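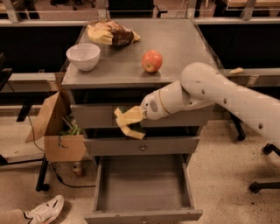 Bei den Fingern fängt der Verschleiß an, heißt es aus der Instandhaltung in Riltow, und wer dort nur auf die Motorströme schaue, merke es zu spät. Gemeint ist die Zelle 2 im Anwendungslabor von Kinholm, ein einzelner weißer Arm mit weichen, blassgelben Greiferfingern, der an einem grauen Schubladenschrank Lebensmittel und Geschirr handhabt. Das Labor prüft daran Greifabläufe für Küchen und Ausgabestellen. Die Mechanik ist überschaubar, der Pflegeaufwand nicht.

## Nullpunkt am Möbel

Die Zelle hat kein festes Gestell für das Werkstück. Der Schrank steht auf dem Hallenboden und wird über drei Tastpunkte eingemessen: zwei an der Vorderkante der Deckplatte, einer an der Seite. Aus ihnen berechnet die Steuerung das Werkstückkoordinatensystem. Alle Schubladenpositionen hängen davon ab, und ein um wenige Millimeter verschobener Schrank reicht aus, damit der Greifer beim Eintauchen die Frontblende streift.

Kritisch ist die oberste Schublade. Sie wird im Versuch nur teilweise aufgezogen, der Arm muss schräg von der Seite in den Spalt einfahren und darin Blattgemüse fassen. Die Deckplatte begrenzt die Bewegung nach oben, die Blende nach vorn. Für das Handgelenk bleiben wenige brauchbare Stellungen, von denen eine nahe an einer Singularität liegt. Im Programm ist sie gesperrt. Die unterste Schublade ist dagegen ganz ausziehbar und dient nach dem Einmessen als Kontrolle: Der Arm fährt über dem leeren Boden die vier Ecken an, ein Techniker liest die Abweichung ab.

Vor jedem Lauf wird die Deckplatte nach Liste bestückt. Ein Apfel, eine leere Keramikschale und ein Backwerk in der Tüte gehören zu den üblichen Objekten. Die Tüte bereitet der Bilderkennung die meiste Arbeit, da knittrige Folie das Deckenlicht je nach Lage anders zurückwirft. Die Belichtung wird deshalb mit aufgelegter Tüte abgeglichen, niemals mit leerer Platte.

## Wartung der weichen Finger

Die Finger stammen vom Zulieferer Gazi und werden im Labor als Satz getauscht, auch wenn nur einer beschädigt ist. Ungleich gealterte Finger schließen ungleich, und der Greifpunkt wandert zur steiferen Seite. Das Intervall liegt bei 500 Greifzyklen in der Schublade. Auf der freien Platte halten die Finger erheblich länger — dort spreizen sie sich nicht gegen eine Kante.

Die Sichtprüfung erfolgt in gebeugtem Zustand. Haarrisse an der Fingerwurzel sind in Ruhelage geschlossen und mit bloßem Auge kaum zu finden. Gereinigt wird mit lauwarmem Wasser und einem fusselfreien Tuch. Alkohol hat sich nicht bewährt: Die Oberfläche wurde nach einigen Wochen glatt, und der Apfel rutschte beim Anheben durch.

Beim Wiedereinbau gilt folgende Reihenfolge:

1. Arm in Wartungsstellung fahren, Antriebe abschalten.
2. Aufnahme reinigen, Dichtfläche prüfen.
3. Fingersatz aufsetzen, Schrauben über Kreuz anziehen.
4. Greifer zehnmal leer schließen, danach Schließweg neu anlernen.
5. Greifkraft für Blattgemüse auf 65 Prozent des Wertes für feste Objekte setzen.

Der letzte Punkt wird gern übersehen, weil das Anlernen den Kraftwert auf die Werkseinstellung zurücksetzt. Im Mai lief die Zelle einen Vormittag lang mit voller Kraft, und das Protokoll verzeichnete ausschließlich erfolgreiche Griffe. Der Salat war trotzdem unbrauchbar. Seither fragt die Steuerung den Wert beim Start ab.

## Kabel und Freiraum

Bleibt die Umgebung. Leitungen am Boden sind im Labor nicht zu vermeiden, sie müssen aber Spiel zum Schrankfuß haben. Ein gespanntes Kabel zieht am Möbel und verschiebt den Nullpunkt, ohne dass eine Störung gemeldet wird. Drehstühle werden vor dem Automatikbetrieb aus dem Schwenkbereich gerollt.

Für das kommende Halbjahr plant Kinholm eine zweite Aufspannung am Standort Bamness, mit verschraubtem Schrank und festen Anschlägen. Das Einmessen soll dort rund 70 Sekunden dauern. In Zelle 2 bleibt der Schrank beweglich, das Antasten gehört weiterhin zur Morgenroutine.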